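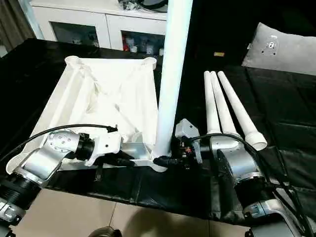 White frame with capped corners, tall pole, black table cloth.

Section 4: Your First Hour at Garside Cottage

Welcome to Prondport! We know you've been in the car a long while and would love to just put your feet up, but if you can spare a little time for the steps in this section, the rest of your stay should go very smoothly.

1. Park in the gravel space beside the hedge. The paved space belongs to the house next door.
2. Wake the Pultis keypad on the side door by pressing the palm of your hand flat against it, then enter the code from your welcome message and press the check mark.
3. Turn the handle up, then down. It's an old door and it likes a firm hand.
4. Open the water valve under the kitchen sink by turning it to the left until it stops.

Note: The keypad locks itself for 20 minutes after too many wrong tries. If that happens, the spare key is in the lockbox on the porch, and the lockbox code is at the bottom of your welcome message. 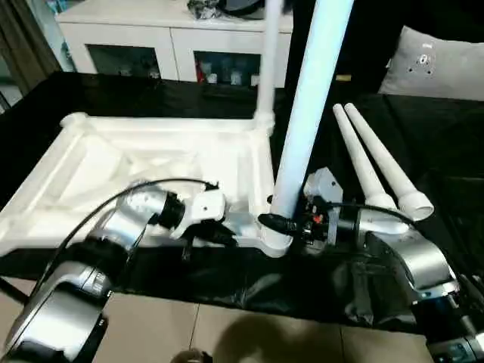

5. Bring in your bags and settle into whichever bedrooms you like – the one at the back is the quietest, and the one upstairs gets the morning sun. The dining table is yours for puzzles, crafts and any other project you've brought along, and all we ask is that you cover it first, the way the table in the photo is covered with a black cloth. Our spare cloths are in the bottom drawer of the hutch, and any of them will do.

6. Set the hallway thermostat to where you're comfortable. From October on, please leave the bathroom door open at night so the warm air can reach the pipes.

Caution: The baseboard heaters get hot. Keep bedding, towels and suitcases well away from them.
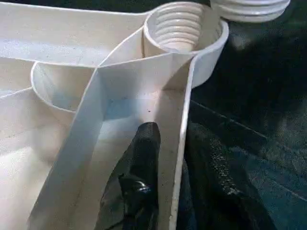 Liam Hartley wrote in our guest book that the upstairs room took most of the evening to warm up, and that he wished he had turned on its heater before going out for groceries. We think that's very good advice, so please feel free to do the same. The dial is on the wall behind the door.

7. Run the hot tap in the shower for a minute before you step in. 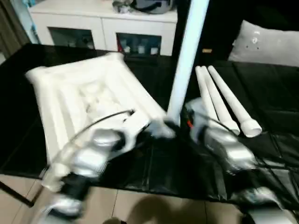
8. Set up the patio umbrella only once you've had a look at the wind, which comes in off the water faster than you'd think. Slide the pole all the way down into the base and tighten the knob by hand. If it leans a little to one side, like the tall white pole in the photo, loosen the knob, straighten it and tighten it again before you open the canopy. Close it whenever you go indoors, please, even for lunch.

Caution: Never leave the umbrella open overnight.

9. Take a look at the trash calendar on the refrigerator. The Mumden truck comes early, so bins are best rolled out the evening before.

Checkout steps are in Section 13.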